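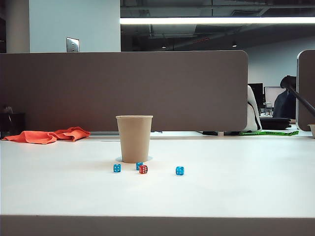 Hi all, and hello again to Liviu Crăciun, who I know reads these with a pencil in hand. It's June, the windows are open, and I owe you an update on the family game nights and the dice game workshop your grant is paying for at the Brikeck library branch.

The short version is that we're ahead on people, level on money and behind on the printed booklet. I'll take them in that order.

When I wrote the application I said I'd be happy with one evening a month and a handful of families. We've now run 11 evenings since the grant came through, and the last few have been full enough that I had to borrow chairs from the reading room. The crowd isn't the one I planned for, either. I pictured parents with kids in the middle grades. What I got is grandparents! They bring the kids, the kids drift off to the comics shelf after an hour, and the grandparents stay and play until we turn the lights down. I've stopped fighting it and moved the start time to half past five, which suits them better and lets the bus riders get home to Fustberg before dark in the winter months.

The workshop side is where I've learned the most. The idea, if you remember, was that people would bring in the old table games they grew up with, teach them to the rest of us, and we'd write the rules down before they got lost. I expected card games. We got some, but most of what came through the door was dice games, the kind you play for matchsticks or dried beans, and nearly all of them with rules that change depending on which side of the river your family came from. We have nine written up properly now, tested at the table by people who had never played them. Two more are in pieces because the folks who brought them can't agree on what happens when you roll a tie (one says roll again, the other says the pot carries over, and they are married to each other).

My favorite of the lot is one the family who brought it calls Gorko. You roll in secret, you announce what you've got, and the next player either believes you or calls you out. Plenty of bluffing games work that way, but this one has a lovely twist where a caught liar has to sit out a turn and keep score for everyone else. The teenagers love it. It was the first game all year that got them back from the comics shelf, and I now put it on early in the evening for that very reason.

Testing takes longer than I budgeted for. I write the rules the way they're told to me, hand the sheet to a fresh table, and keep my mouth shut while they try to play from it. Keeping my mouth shut is the hard part. Almost every sheet has come back with the same hole in it: I forget to say who goes first. The other regular problem is the word "round," which I was using to mean two different things, sometimes in the same paragraph.

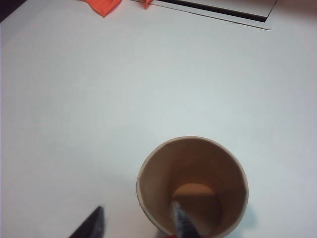

So every sheet now gets a second table before it goes in the finished folder, and a round means everybody has had one turn, full stop. I went back and fixed the early ones too. That ate most of a week of evenings at home, but the sheets read much better and I'm no longer getting phone calls about them.

Now the money. We've spent what I said we'd spend on room hire and snacks, and a bit less on supplies. The line for recording equipment I'd like to move, with your okay. I asked for it so we could get people telling the stories behind the games on tape, and it turned out the library already has a decent recorder it lends out for free. I'd rather put that money toward printing. The quote from Beltrán, the print shop on the corner, came in higher than last year's because of paper costs, and moving the equipment line would cover the gap with a little left over for a second batch. I've attached both quotes in the usual folder. If you'd prefer the money came back to you instead, tell me and I'll cut the page count.

That brings me to the booklet, which I promised for spring and don't have. Some of the delay is the retesting. The rest is me. I kept saying yes to one more game, and each one pushed the layout back. I've drawn a line now. The first booklet will have the nine finished games, a page on how to keep score without arguing, and six short stories from the people who brought the games in. Everything else waits for a second booklet, if there is one. The text is with a proofreader this month and I'd like to have copies on the front desk by the time school starts.

One thing I'd ask for advice on. The Fustberg senior center wants us to bring the evenings to them. I'd love to, but I can't be in two rooms at once, and the two regulars I'd trust to run a night without me are both a bit shy about standing up and explaining rules. My thought is to have them run a table each here through the summer and see how it feels by fall. If any of your other projects have handed an evening over like this, I'd be glad of a phone call with whoever did it.

I'll send the next report when the proofs are back. Come to an evening before then if you can — there's always a chair, even if it's one I carried over from the reading room.

Comments

marjorie_t
My mother played something very like Gorko but the liar had to sing. Is it too late to get that in the booklet?

Pete from Fustberg
Please please do the senior center. My dad would be there every time.

hollis
The pot carries over. It has always carried over.

Dana W.
Will the booklet have large print? The sheets at the library are fine in the daytime but I struggle with them in the evening.

marjorie_t
Seconding large print!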